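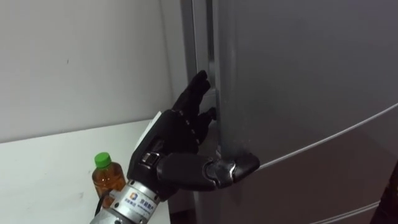 How often should you clean a fridge door seal?

Every 2 months is plenty for most kitchens, and sooner if the door has started letting go with a sticky little kiss.

What you need: warm water, dish soap, an old toothbrush, a dry towel and a mild tolerance for old jam.

1. Take the tall stuff out of the door shelves. Bottles tip. They wait until you're kneeling.

2. Open the door and run a soapy cloth along the gasket, hinge side last.

3. Pull the folds apart with a finger and go in with the toothbrush. You will meet crumbs from a previous administration.

4. Dry it well, folds included.

5. Close the door on a slip of paper and tug. If it slides right out, do the same test every few inches and mark the weak spots with tape. 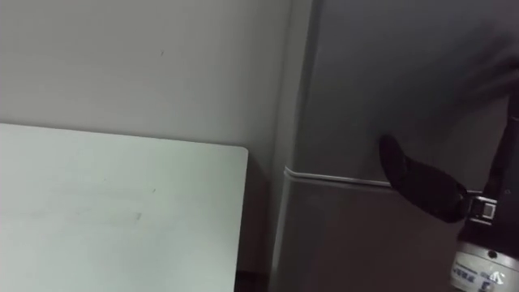 Gray fridge, upper and lower doors, next to a white table.

A fridge with two doors has two seals, so repeat the whole business. Allow some 14 minutes a door. My first one took 60, but I stopped to read the mustard.

Posted by Taha Hegazy, 21/05/2025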